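Gurier Allotments: your questions answered

We get a lovely lot of letters and messages at this time of year, mostly from people who have just taken on their first plot and are feeling a bit overwhelmed by it all (we remember the feeling!). We've gathered up the ones that come round most often and tried to answer them properly. If yours isn't covered, do pop into the hut on a Sunday morning and ask whoever has the kettle on.

How do I get on the waiting list?

Fill in the green form from the hut, or write to us with your name, address and a line or two on what you'd like to grow. You don't need any experience at all. The list moves in fits and starts, and you might hear nothing for ages and then get an offer quite suddenly, usually in February when people decide whether to carry on for another year. Please don't be shy about checking that we still have your right phone number.

Can I share a plot with a friend?

Yes, and we're always pleased when people do. Up to 4 names can go on one agreement, though one of you has to be the person we write to. Do talk beforehand about who is doing what, as it's a shame to fall out over courgettes.

What state will my plot be in?

That varies enormously, I'm afraid. Some are handed over dug and tidy with the rhubarb still going strong, and some are brambles from end to end. You're very welcome to walk round it before saying yes. If it's a rough one, cover most of it with cardboard or old carpet-free matting and just open up a strip at a time. You'll get potatoes out of that first strip and feel much more cheerful about the rest.

Is there water on site?

There are tanks along the main path, filled from the mains between spring and autumn. Dip your cans, please, and don't leave a hose siphoning while you go off for a chat. Lots of us keep a water butt on the shed as well, and the plants do seem to like rainwater better.

May I put up a shed or greenhouse?

A small shed is fine, and so is a greenhouse, as long as it won't shade your neighbour. Send us a quick sketch first. Bristari at the top of the hill will deliver to the gate, but not up the track, so bring a friend and a barrow.

Are bonfires allowed?

Only in the winter months, after dusk, and never when the wind is blowing towards the houses on Brustivell Lane. Most things are far better composted anyway. Blighted tomato and potato tops should go home with you in a bag.

Can I keep hens?

You can keep hens (no cockerels, sadly) if you're able to get down twice a day, every day, including Christmas. Have a think about holidays before you fall in love with any.

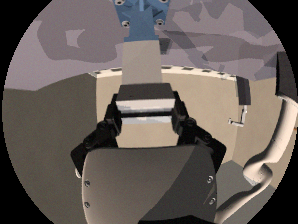
What is the Ngata shed for?

It's our tool library, and a real treasure. Members may borrow loppers, forks, the big shredder and so on for three days at a time. Write it in the book when you take it and again when it comes back, and give the blades a wipe, please!

Reader comments

plot_by_the_pond: Thanks for this, wish I'd had it when I started. Is the shredder still blunt?

Mossy: Could you add something about couch grass? I've dug the same corner over all spring and it's laughing at me.

beansandpeas: Two of us share and it works a treat. She waters, I weed, we both eat the strawberries.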